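Thermal paste, part two

The Skostov compound I complained about in October has been on the shelf box for 18 weeks now. Load temperature is up 3 degrees since the first day, with the fan curve unchanged. Musyoka Langat wrote in to suggest pump-out, and I think he is right.
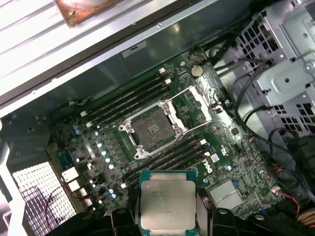
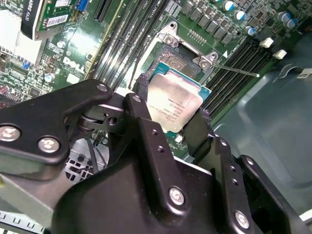
Pump-out is a slow process. The heat spreader and the cooler base expand at different rates, and each cycle pushes a little paste toward the edges. Thin pastes move more. On a big square socket like the one in the Dell, with the screws at the corners of the retention frame, I still put one dot in the middle – no spreading with a card. The Flekton paste is stiffer and goes on next. I will log 1000 cycles before saying anything about it.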